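Notes for the Timholm library talk, part two: paint and small rooms

Start with the sample cards. Pass them along the rows and ask for them back before the break.

Paint changes with the light. A grey that looks warm in the store can go green or blue at home. Tell the Thorlacius story: 183 apartments, one grey ordered for all of them, and the north side repainted within a year. Hannelore Fuchs ran that job and is fine with me using her name.

Say this slowly: test on the wall, two coats, and look at it at 9 in the morning and again after dinner.

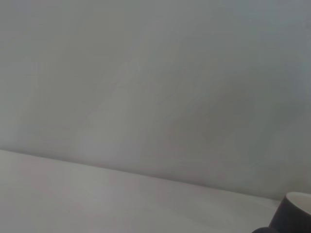 How large should a test patch be?
As large as a sheet of newspaper, one on each of 2 walls that get different light. Small dabs get mixed up with the old color next to them.

Next, sheen. Flat hides dents and filler. Eggshell wipes clean more easily. For a hallway with kids I would go with eggshell and spend the extra day on sanding. Show the two Lunon boards, tilt them toward the window.

Cost. My last full room came to 500 dollars with primer, brushes and tape. The Dadent roller sleeves were the part I would skip next time. They shed.

If time is short, drop the ceiling section and go straight to drying times. Leave the handout by the door.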